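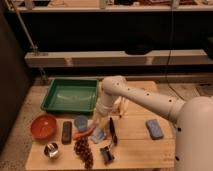
Wie viele Kinder kommen im Winter zum Schwimmtraining nach Stukau? Mehr als 100, verteilt auf 3 Gruppen, und im November kamen noch einmal Anfänger dazu.

Cadi Gwynne leitet die Nachwuchsabteilung des Schwimmvereins Greltalau seit der Eröffnung des Hallenbads in Stukau. Für ihre Arbeit hat sie jetzt die Ehrennadel des Kreissportbunds bekommen. Vorgeschlagen wurde sie von den Eltern der jüngsten Gruppe. »Ich habe den Brief erst für eine Beitragsrechnung gehalten«, sagt sie.

Angefangen hat sie als Aushilfe. Der damalige Trainer Iolo Jarman suchte jemanden, der am Samstagmorgen die Nichtschwimmer übernimmt. Aus dem einen Vormittag wurden bald vier Termine in der Woche. Den Trainerschein machte sie nebenher in Bavberg, die Fahrtkosten zahlte sie selbst.

Auf die Frage, was sich seither verändert habe, nennt Gwynne zuerst die Wasserzeiten. »Früher hatten wir das Becken bis acht Uhr abends. Heute müssen wir um halb sieben raus, danach kommt die Aquafitness.« Die älteren Jugendlichen trainieren deshalb vor der Schule. Ismail Ragab, der im vergangenen Jahr den Kreistitel über 100 Meter Rücken gewann, steht dafür um fünf Uhr auf. »Man gewöhnt sich daran«, sagt er, »nur montags nicht.«

Von den Anfängern verlangt Gwynne zunächst keine Zeiten. Wer neu ist, übt Gleiten und Atmen, manchmal wochenlang. »Manche Eltern fragen nach der dritten Stunde, wann der erste Wettkampf ist. Dann sage ich: wenn das Kind gern ins Wasser geht.«

Ans Aufhören denkt sie nicht, eine Gruppe möchte sie aber abgeben. Gwenllian Llewellyn, früher selbst in ihrem Training, übernimmt ab dem Frühjahr die Zehnjährigen. Die Frühschicht behält Gwynne vorerst selbst.

Die Ehrennadel wird am 15. Jan. 2020 im Vereinsheim in Greltalau überreicht.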